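3.2 Collection of returned goods

The resale data come from Laren, a mail-order seller of used consumer goods that takes back items within 30 days of delivery. For each returned item we hold the date of receipt, the reason code chosen by the buyer, the grade given at intake, and the price at which the item was listed again. Items listed more than once were kept as separate records and linked by stock number. The extract was frozen on 3/1/21, and returns that had not been graded by then were dropped.

Reason codes were merged before analysis. The seller's own list holds 21 codes, several of which differ only in wording ("not as shown," "differs from listing"). Two of the authors merged the codes separately and settled the remaining differences with Taha Farouk, who had worked with an earlier version of the list.
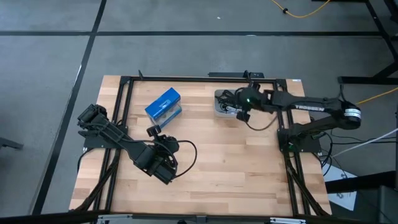
3.3 Grading

Grades run from A (sold as new) to E (parts only). Intake staff at Laren assign the grade by hand with a printed sheet. The sheet was revised in January, when the question on outer packaging was moved ahead of the question on the item itself. Records from before and after the change are modeled with separate intercepts. We did not try to regrade older items under the new sheet.

Packaging enters the model as a three-level factor: original box, other box, no box. For small electronics the level was read from the intake form. For household goods the form has no such field, and the level was taken from the free-text note where the note allowed it. A missing note was coded as missing and was not treated as "no box."

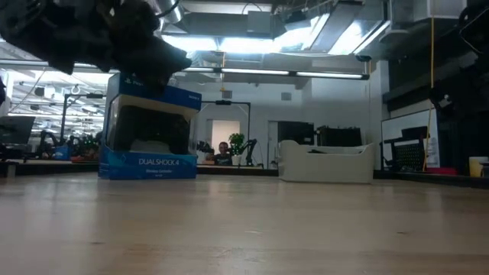

Apolline Chevalier objected at the review stage that packaging and grade cannot be treated as independent inputs, as a grader who sees an original box may look less closely at what is inside. We agree in part. Section 5 reports the price model with and without the packaging factor, and the coefficient on grade B is smaller when packaging is left in.

3.4 Accessories and loose parts

Cables, chargers and adapters make up a large share of returns by count and a small share by value. Laren sells them in mixed lots through Gasser, and a lot carries one price for all of its contents. We divided the lot price equally among the items. Weighting by list price was also tried, but list prices were missing for most unbranded parts. Lots of more than 50 items were excluded, leaving some 800 lots in the sample.

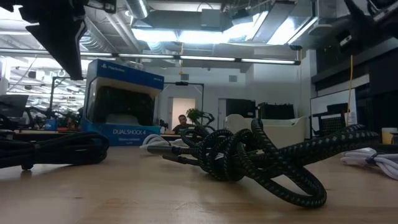
Figure 2. Cables on a wooden tabletop.

Lot prices were deflated with the same index as single items. Shipping was removed where it was billed on its own line. Maxence Deschamps checked the matching of lots to payouts against the Gasser statements, and duplicate payouts were removed.

3.5 Questions raised by readers of the working draft

The working draft was read by Hugo Lacroix and Hervé Millet. Points that led to a change are covered in the sections above. One that did not is kept in its original form. 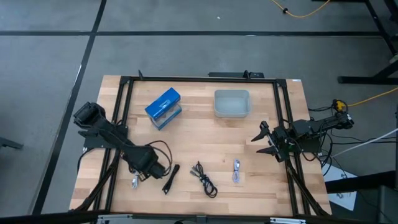 Why were returns handled through Plemis left out of the price model?

Plemis pays the seller a fixed fee per pallet, so no item-level price exists for those returns. They are included in the counts of Section 4 and excluded from all price estimates in Section 5.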